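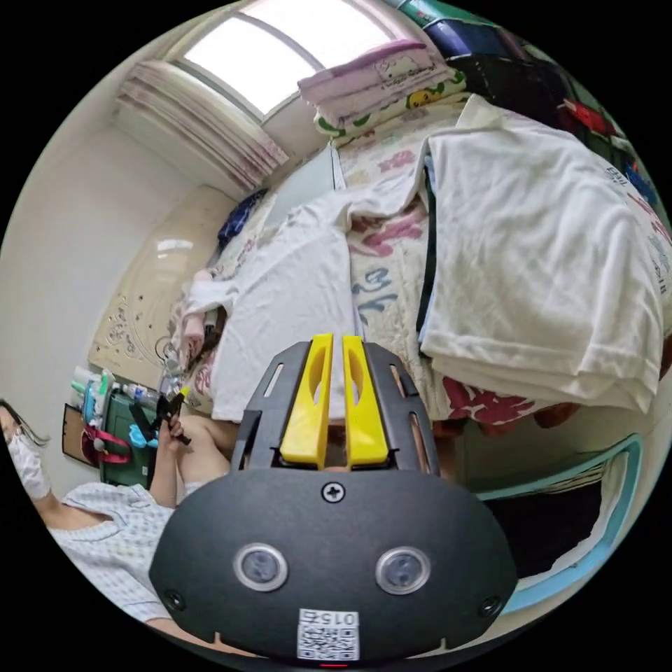 Fig. 16. Hand gripper, unit 015, fingers parted.

4.2 Finger check before a folding session

1. Set the unit down with the power off. Press each yellow finger at its base. It must not rock in the slotted mount.
2. Tighten the center screw on the housing if there is play. Do not touch the two lower screws.
3. Wipe both round windows with a dry cloth.

CAUTION: Solvent clouds the windows. Do not use it.

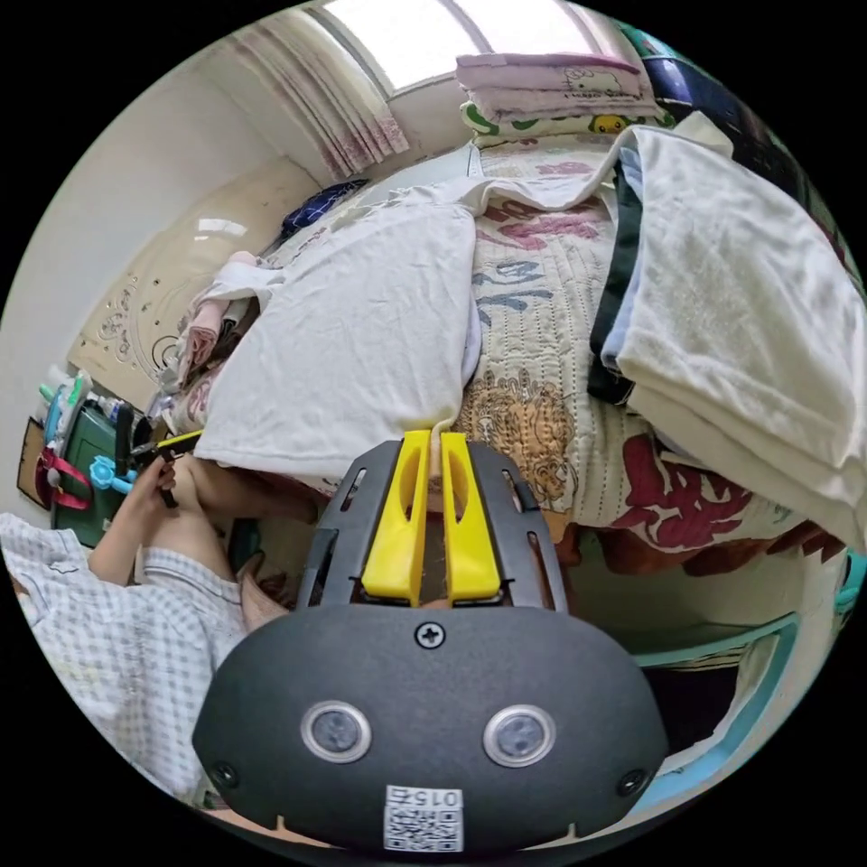

4. Power on and close the fingers on a single layer of cotton. Repeat 120 times.
5. Enter the unit number in the Zestel log. If the cloth slips, order finger set 698 from Lillham.

NOTE: Replace both fingers together.

Lillham Service Manual 1301 | 2021-11-09 | Back to top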